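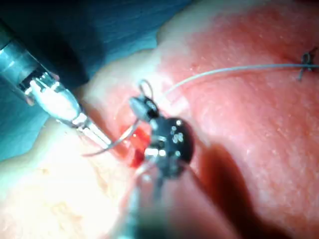 Silver instrument jaws near a red incision in tissue.

Tendgate Cinema, Screen 2
Pre-screening safety check, Thursday
Checked by: Baldur Hviid
Program: Hasumora (documentary feature, 130 min), followed by panel talk

1. Exit doors, left and right of screen
OK. Both open fully. Left door closer is slow and leaves a gap. Sound from the lobby comes through.

2. Exit signs and aisle lights
Partly OK. Signs lit. Aisle light at row 12 is out. Replace before doors open.

3. Seats
151 seats checked. Two loose armrests in row F, tightened. Seat F9 does not fold up and is taped off. Do not sell it.

4. Wheelchair spaces
OK. The panel table was stored in one of them. Moved to the side of the stage.

5. Stage and steps
Not OK at first check. Microphone cable ran across the top step. Now taped along the wall. White edge strip on the bottom step is worn and should be redone in February.

6. Projection booth
OK. Extinguisher in date, vent clear. Brøndum lamp spare is on the shelf, not in the cabinet where the list says. List corrected.

7. Sound level
OK. Trailer reel was louder than the feature and has been turned down. The loudest part of the feature is the street march, about 37 minutes in.

8. Content notice at box office and door
Missing at the door. The film includes spoken accounts of assault at work and one short strobe sequence. Text from the distributor, Curneo, is printed and at the box office. Second copy needed for the door of Screen 2.

9. Quiet room
OK. Unlocked, lights work. Staff on shift should know where it is.

10. House lights for the panel
Set to half. Full light must come up before the audience leaves.

Still open: items 2 and 8. Recheck at 6:15 p.m.
B.H.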